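Edge-glued board

An edge-glued board is a flat wooden panel made by joining narrow strips of solid wood along their long edges. It is used for countertops, cutting boards, shelves, drawing surfaces and the work boards on which small wooden blocks are sorted or assembled. The grain of all the strips runs in the same direction, which separates the type from plywood, where the layers cross.

Construction

Strips are sawn to width, planed square on the edges and left to settle in the shop before gluing. The maker lays them out dry, turns some of them end for end to balance any curve in the growth rings, and marks the order in pencil. Glue is spread on one edge of each joint and the panel is clamped from both sides. After curing, the faces are planed or sanded level and the ends are trimmed.

Strips cut from different trees, or from the heartwood and sapwood of one tree, seldom match in color. Some shops sort by tone before glue-up. Others leave the variation in place, and a board of this kind shows bands running its full length. Pale woods make the difference easier to see, and an oil finish generally deepens it.
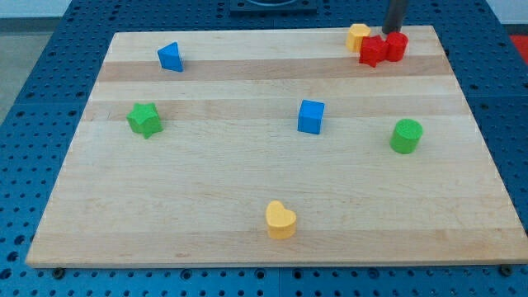
Pale strip-built board with a darker band across it, in use under colored wooden blocks.

Use with shape blocks

Sets of shape blocks normally include cylinders, triangular prisms and cubes, along with many-sided and cross-shaped or star-shaped pieces. Each rests differently on a flat surface. A cylinder stands steadily on its flat end but rolls when laid on its side. A triangular prism is most stable on one of its rectangular faces. Cross-shaped pieces can tilt when they are pushed against a neighbor, and the angles between their arms tend to catch the corners of other blocks.

A level board matters more for small blocks than for large ones. Cupping – a curve across the width of the panel – lets cylinders drift toward the low side. Bohdana Semeniuk's shop manual for the Ornville workroom, printed in 2000, recommends checking each board with a straightedge in both directions and planing any that rock on a flat bench.

Care

Boards are wiped with a damp cloth and dried upright so that both faces lose moisture at the same rate. Standing water opens the joints. Scratches and light dents can be sanded out with 200 grit paper, working along the grain, after which the surface is oiled again. A split joint is cleaned of old glue, refilled and clamped overnight – filler alone does not hold.

See also

Butcher block
Breadboard end
Panel clamp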